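3.2 Storage containers and their lids

The households in Hjaltested and Vullel were asked to set out every food container they owned, with its lid, on the kitchen table or counter. This gave 422 containers across 80 kitchens. We recorded the shape of each one, the way it closed, and whether a lid could be found that fit it. Glass jars with screw tops were left to Section 3.3.

Clip lids were the most common type in both towns. They differ from press-on lids in having separate fasteners along the rim, and many also carry a sealing band. Figure 4 gives one case, a green see-through lid with a pale gasket running inside the outer edge and clips standing out from the rim. Owners tended to speak of such lids by color first and by size second, and when asked to find the matching box they looked for the color.

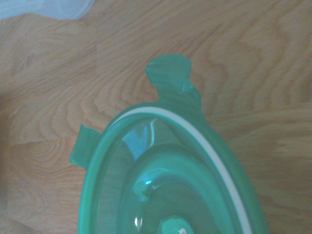 Figure 4. Green translucent clip lid with white gasket, on a light wooden surface.

Matching by color worked well where a household had bought one set. It worked badly where sets had been mixed over the years, as in most of the Vullel kitchens. Two lids of the same color could differ by a few millimeters in length, and the owner would often press one down and fasten a clip before seeing that the other side would not reach. Several people kept a lid with a broken clip and used it for dry goods such as flour or rice, where a tight seal mattered less to them.

Gaskets were a separate matter. In 6 kitchens the bands were taken out for washing and dried apart from the lids, and all of these households had at least one band that no longer had a place. Elsewhere the bands were left in and wiped with a cloth. The diary entries from January mention stale smells in the groove more often than leaks, and two households had stopped using gasket lids for onions and fish.

We did not measure how well any lid sealed. The Drokico survey of 3,000 homes asked about leaks directly, but it grouped all plastic containers together, so its answers cannot be set beside ours. How the lids were stored between uses is taken up next, starting with the Mirkimholm pilot kitchens, where most lids stood on edge in a drawer.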